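Merevent Small Spaces Fund: interim report from Pilemow
2018-07-09

Since February, our job has been to help renters on Itier Street get more use out of their bedrooms without buying much. The grant covers shelving, paint, curtain rods and a modest quantity of optimism. The optimism ran out first.

We have finished 40 rooms. The shelves are up, the lamps are beside the beds, and in 3 cases the dresser has been persuaded to go through the door it came in by.

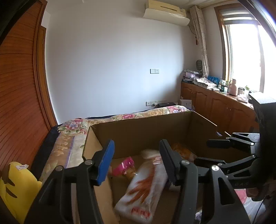
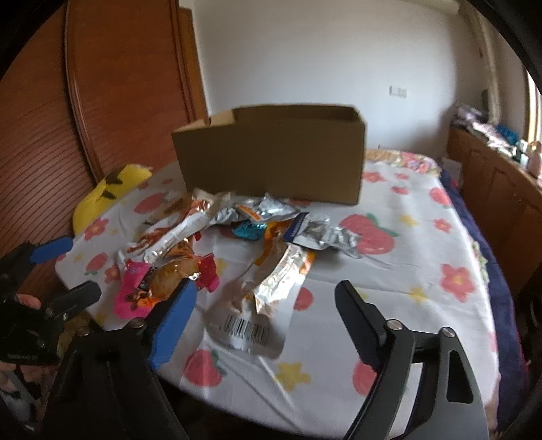 Photos: Pilemow

Paint remains our sore point. Schouten delivered 232 cans in "Warm Linen," a color residents have compared to oatmeal, old teeth and, once, a nice hotel. We have asked to swap the unopened ones for a plain white. Schouten is considering it, as it was last month.

Under-bed drawers are popular. The casters we ordered for them are too tall for most of the beds, so the drawers are waiting in our hallway, where they roll beautifully.

We have $1,000 left in the hardware line and would like to move it to shorter casters. Please let us know whether that needs a form. We assume it does.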